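Povgate Community Help > Home & Garden > Water heaters

Rotten egg smell, hot water only
Asked by Marwan Khalaf, 28/09/2019
Viewed 1,778 times

We moved into a house on a private well last month. Cold water smells fine at every tap but the hot smells like rotten eggs, worst first thing in the morning. The heater is a 50 gallon electric. Do I need a new tank or is there something I can try first? The last owner left no paperwork.

2 answers

Hussam Matar
had this. turned the heater up high for a day and it went away for a while. then it came back. we just live with it now

Ieuan Sayce (accepted answer, 108 votes)
You probably don't need a new tank. The usual cause is bacteria in the tank reacting with the magnesium anode rod. Turn off the breaker and the cold supply, let the water cool, drain a few gallons, and take the rod out from the top. You'll want a 1 1/16 inch socket and a long breaker bar – mine was stuck hard. Flush the tank with diluted bleach or peroxide, rinse it well, and fit an aluminum-zinc rod or a powered one. Don't leave the rod out for good or the tank will rust through.

Get the well tested too. If the smell ever shows up in the cold water, the problem is in the well and a new rod won't fix it. 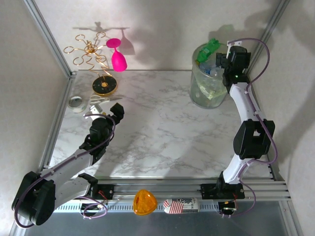
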